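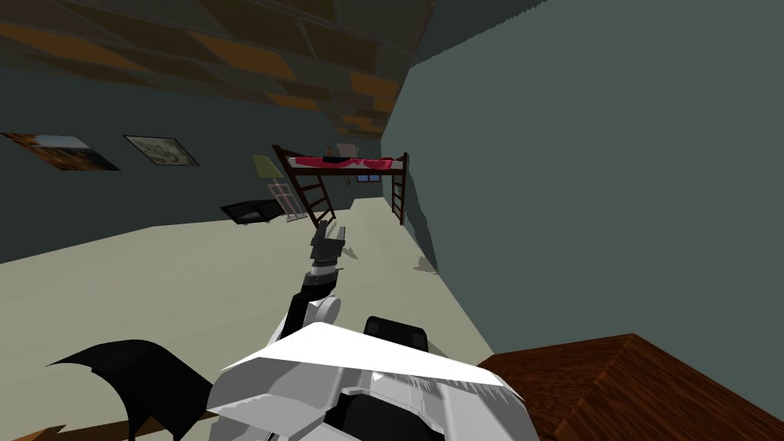 Asunto: Re: [vecinas-huerta] Las judías de Fanden y el riego de noviembre

¡Hola a todas y a todos!

Contesto entre líneas, que si no me pierdo (y os pierdo).

Erasto Mrema escribió:
> Me quedan semillas de la judía trepadora que trajimos de Fanden,
> pero el año pasado a mí me germinó fatal. ¿Alguien las puso a
> remojo antes? Otra duda: la bancada de Gachanja sigue encharcada
> y no sé si plantar allí los ajos o esperar.

Lo del remojo: yo las tuve una noche entera en un vaso de agua y salieron casi todas, pero mi cuñada las metió secas, directas a la tierra, y le fue igual de bien, así que no me atrevo a jurar nada. Lo que sí noté es que las que sembré en abril se quedaron mustias, y las de mediados de mayo subieron por las cañas como locas -- en julio ya no llegaba a las de arriba sin el taburete. Erasto, ¿las tuyas no serían de las primeras? Me suena que las pusiste cuando todavía helaba por las mañanas.

De todas formas, guárdame un puñado, que las mías se las regalé medio a ciegas a todo el que pasaba por la verja y me he quedado con 17 contadas. Te las cambio por semilla de borraja o por un bote de tomate, lo que prefieras.

> la bancada de Gachanja sigue encharcada

Ahí yo esperaría. El ajo en barro se pudre, lo tengo comprobado con dos cosechas enteras, qué pena me dio. Si tienes prisa, haz un caballón bien alto y mézclale arena gruesa de la que sobró detrás de la caseta (queda un montón tapado con la lona verde, coge sin miedo). Y si no, hasta enero hay tiempo de sobra, mi padre los plantaba pasado Reyes y sacaba unas cabezas preciosas.

Aprovecho para lo del riego, que lo pregunté hace dos correos y se quedó colgado. El programador Rudetti pierde agua por la segunda salida. Le cambié la goma y nada, sigue goteando. En Redivlow me piden 284 euros por el modelo nuevo de cuatro salidas, que me parece un disparate para lo que regamos en invierno. Mi propuesta: cerramos la llave general hasta marzo, regamos a mano los semilleros y en primavera lo miramos con calma. ¿Os parece? Si alguien tiene uno viejo por el trastero, que hable ahora, ¡aunque le falten las pilas!

Ah, y quien se llevó la horquilla del mango rojo, que la devuelva cuando pueda, por favor, que tengo el compost sin voltear desde las lluvias y ya huele a lo que huele.

Yo bajo mañana a las diez a recoger las últimas calabazas. Hay para repartir, traed bolsa.

Un abrazo grande,
Maricarmen (la de la parcela del fondo)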